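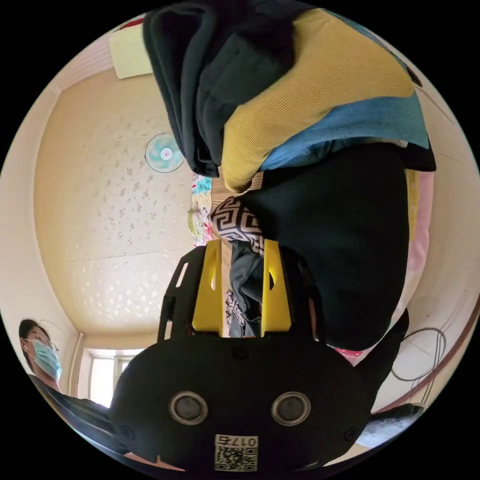

Dronisico Laundry Terms

A word list of household laundry and garment care terms in English, with short definitions and part-of-speech tags. Version 1.3.

Contents

The list holds 1,000 entries. Each entry is one headword or fixed phrase ("pilling", "line dry", "French seam"). Of these, 297 also carry a usage note, mostly where American and British usage differ or where a word means one thing on a care label and another in speech.

Files

terms.tsv: the full list, one entry per line, UTF-8, Unix line endings
notes.tsv: usage notes, keyed by entry id
topics.txt: the 17 topic codes and their names
CHANGES.txt: edits by version

Fields in terms.tsv

id: integer, stable across versions. Ids of removed entries are not reused.
headword: lower case except for proper adjectives
pos: n, v, adj or phr
topic: two-letter code from topics.txt
definition: plain text, 200 characters at most
variants: alternate spellings separated by semicolons; may be empty

Fields in notes.tsv are id, region (US, UK or both) and note. An id appears in notes.tsv once at most.

Sources

Headwords were drafted from two glossaries written for this project, Zemitz (fabric and construction) and Dewulf (washing, drying, pressing). Where both had a term, the Dewulf definition was kept and the Zemitz wording dropped. Duplicates were merged by hand after lower-casing and removing hyphens. Definitions were then rewritten to a common style: no first person, no brand names, no temperature given without a unit.

Known problems

Stain removal is thin compared with fabric names. Verbs that are also nouns ("press", "rinse", "soak") have two entries with separate ids, except "starch", which still has one. The variants field is inconsistent for "drip-dry" and "tumble-dry". Sorting is by id, so related terms are not next to each other.

Care symbols are not included. The list describes words only and should not be used to decide how a given garment is washed.

Loading

Tab is the only separator. Quotation marks inside definitions are literal, so turn off quote handling in your reader. The first line is a header. The Cliklow import script expects both .tsv files in the same folder and stops at the first unknown topic code.

Corrections

Send the id, the field and the proposed text. Fixes to definitions go into the next minor version. New headwords are held until March.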